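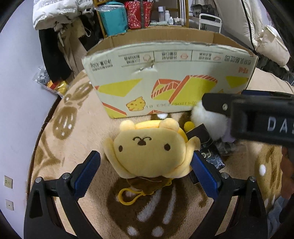

**Soft toy and small stuff check, playroom corner, Grirnilwood** (filled in Nov 8, 2023 by me, Bilal)

Same list as last time, with my usual rambling after each item. Harsh Pandey has the other half of the room (shelves, ride-ons, the play kitchen), so don't look for those on this one.

## Plush

- [x] **Seams, tug test all over.** Did the yellow bear pouch first because it gets picked up the most. I pull at the ears, then the arms, then wherever the stuffing feels thickest. Held fine everywhere! One thread by an arm was a bit long, so I snipped it.
- [x] **Eyes and nose.** Nothing moved when I got a fingernail at the edges. Good bear.
- [ ] **Clip.** Okay, this is my one real gripe. The yellow plastic clip has a big open loop, big enough for a little finger to go through and get twisted. I'd like it off for the under-threes. Harsh thinks it's fine if the pouch stays up on the hook, and he may be right, but it never stays up on the hook. Leaving this open until we talk.
- [x] **Inside of the pouch.** Turned it out over the sink. Crumbs, one hair tie, no coins or batteries this time (September was a different story).
- [ ] **Care label.** Couldn't read it, too faded. I'm going with a cool wash in a mesh bag, 30 minutes, and air dry. If somebody knows better please write it in here.

## Blanket

- [x] **Shedding.** It's the fuzzy peach-tan one with the dark brown print. Rubbed it hard with a damp cloth and got a little fluff, less than I expected.
- [x] **Pins, staples, beads.** Shook it out and went over it with my palms. The dark parts of the print hide things really well, especially anything brown, so please use your hands on those bits and don't trust your eyes!
- [x] **Edges.** One loose stitch in a corner, knotted and trimmed.

## Cardboard box

- [ ] **Rim.** Torn and a bit uneven along the front. No staples that I could feel, but I'd still tape it or swap it. It's an old packaging box with Chinese printing and "450g" on the front, handy size, so I vote tape.
- [x] **Food residue.** Wiped it and had a good sniff. Smells of cardboard.
- [x] **Keep it off the heater.** Moved it over by some 60 inches. Yes, again.

## Still to do

1. Decide about the clip (me and Harsh).
2. Tape for the rim. There's a roll of Tollo in the drawer, or there was.
3. Wash the pouch before it goes back out.

Next check in 4 weeks, Harsh has the pen.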